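How to descale a kettle with citric acid

Ovthorpe has hard water, and a kettle used every day will show a white crust on the base within a month or so. Citric acid shifts it without the smell you get from vinegar. I buy a 900 g tub from Bergeron, the hardware shop, and it lasts me well over a year.

These steps are for an ordinary stainless steel or glass kettle. Check the maker's leaflet first if yours has a coated inside.

What you need

Citric acid powder
A tablespoon
A soft bottle brush
An old cloth

Step 1
Empty the kettle and tip out any loose flakes. Half fill it with fresh water and bring it to the boil, then switch it off at the wall.

Step 2
Add one level tablespoon of powder, a little at a time. It will fizz. Keep your face back from the spout and leave the lid open.

Step 3
Leave it for 20 minutes. Thick scale may need a second go with a new batch, so don't be tempted to double the powder.

Step 4
Pour the water down the sink and wipe the inside with the brush. Never scrape with a knife. If the spout has a mesh filter, take it out and soak it in a mug of the same mixture.

Step 5
Rinse twice, fill to the top, boil and throw that water away. Do this once more before making a drink.

How often

Every four weeks in a hard water area, every three months elsewhere. A filter jug stretches it a bit. I tried the Luvudine one and went from four weeks to seven.

Check your tea things too

Scale leaves a film on top of the tea and a brown ring in the mug. A pinch of citric acid in warm water will lift the ring. Don't use it on wooden caddies or boxes. Wipe those with a barely damp cloth and dry them straight away, with the lid left up for an hour before the bags go back in. 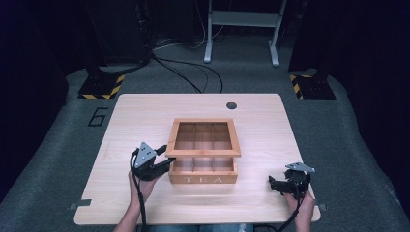
Wooden tea box with a clear window in the lid and three compartments.

Storing the powder

Citric acid goes hard if damp gets in. Keep the tub shut, label it clearly and put it out of reach of children.

Page by Harpreet Lévesque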